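Water hardness and the kitchen sink, part two

The February readings are in, and they are close enough to the January set that I am going to stop testing weekly. Hardness at the kitchen cold tap sits where it did before. The Wasberg softener is doing nothing for that tap, and after tracing the pipe on Friday I know why. The kitchen cold line branches off upstream of the softener. Whoever plumbed the house left it on raw well water, a common practice for drinking taps, and then ran the dishwasher off the softened hot side.

This explains the pattern of scale. The dishwasher is clean. The kettle is not. The stainless sink gets a white film that follows the path from the faucet to the drain, and dark cups left to air dry come out spotted while anything from the dishwasher does not. I had blamed the detergent for most of last year.

Test method, for those who asked: drop count titration, sample drawn after the tap has run for 2 minutes, vial rinsed with the sample water first. Strips are fine for telling soft from hard, but the color steps are too wide to track a change. I keep the reagent in a drawer away from the stove. Old reagent drifts, and I replaced mine before starting this round so the two months can be compared.

I considered three fixes.

The first was to move the branch so that the kitchen cold line gets softened water too. The pipe run is short, but it passes behind the pantry wall, and I don't want softened water for cooking or for the basil on the windowsill. Ruled out.

The second was an inline scale filter, the kind with a cartridge of polyphosphate beads. Tefera makes one that fits a standard undersink housing. It does not remove the minerals. It keeps them from sticking as readily, and it works better in cold water than in hot. The cartridge is rated for six months. Some 400 gallons went through my test unit before flow dropped noticeably, and I put that down to sediment from the well. A prefilter would have helped.

The third was to leave the plumbing alone and remove the film by hand. White vinegar cut with an equal part of water, left for 7 minutes, then a rinse and a dry cloth. Keep it off the counter. Ours is granite and the sealer does not like acid, and I have a dull patch by the soap dish from finding that out. Citric acid works as well and smells less, but it will do the same thing to stone.

I have gone with the third for the sink and the second for the line that feeds the kettle, with a sediment cartridge ahead of it. Total time under the cabinet was one evening, most of it spent on a compression fitting that wept until I recut the tube square.

Next readings in the spring, after the well has had its usual snowmelt. If the number moves, I will post it. 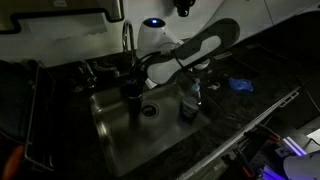 Skye Dunbar
Check the date on that prefilter housing O-ring while you're in there. Mine had flattened after two cartridge changes and the drip ran down the back of the cabinet where I couldn't see it. Silicone grease, not petroleum jelly. Also, did you test the hot side at the same tap? If the softener bypass is cracked open even slightly you'll get a few grains through, and it would show up there first.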